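Stop buying clear bins

25 Sep 2020

Every tidying article says the same thing. Get clear containers, you'll see what you have. I fell for it, 40 of them, and my desk looked worse in a week. Clear plastic doesn't hide a mess, it puts it in a window.

Colin Gosling told me I bought the wrong ones. Maybe. Mine were Fasdale, the ones with the lids that sort of click. He swears by Allura. Same tub if you ask me, costs more.

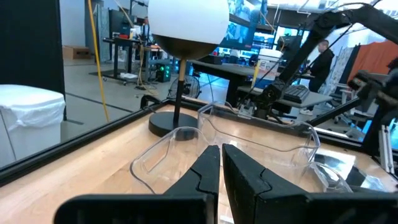 Containers are supposed to come last. First you throw out, then you sort, then you find out what needs a home. Most of us do it backwards and end up with empties on the table, a couple of clear tubs and a little cup thing sitting next to the lamp, while the real clutter is still on the desk across the room. Been there. The big white bin with the bag folded over the rim, thats the useful one. Start with that. Fill it, tie it, fill it again.

Concetta Grasso disagrees and she runs a craft room with around 400 spools of thread in it, so fine, she gets her tubs. Thread is pretty. Old chargers are not. Receipts are not. Put those in a drawer or a plain cardboard box and write on it with a marker, it takes 4 seconds.

I gave most of mine away in the end. Kept a few for screws and batteries, wich is about all they're good for. The lids I still can't find.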